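Skoltell Lunch Counter set

README, last touched in September

Hi! I'm Fidel Lagos, and I put this together with Omar Abu Hammour because we kept arguing about whether a robot arm could take over the dull end of a lunch counter yet – moving wrapped food on and off trays, mostly. My view is "nearly". Omar's is "come back later".

What you get: 1630 episodes of pick and place, split over 11 tasks. I held out 71 episodes for testing, so please don't train on those! Each episode folder has the wrist video, the joint log and a short text note (mine are wordy, Omar's are three words long, sorry).

Names: Dulten is the easy half, with boxes and cups. Montecinos is the soft half, with sandwiches, rolls and anything in film. If you only want one, grab Montecinos, it's a lot more fun and a lot more annoying.

Known problems: the wrist view blurs when the arm moves fast, and shiny wrap throws highlights that upset depth guesses. Grip force was logged on Dulten only.

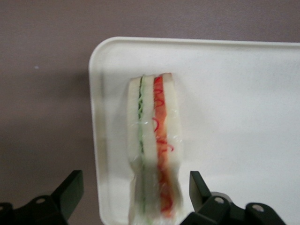
Can a robot run the counter by itself?

For short stretches with familiar items, maybe, but I'd still want a person close by for spills, odd shapes and the lunch rush.

Bug reports go to Omar, he's faster than me in the mornings.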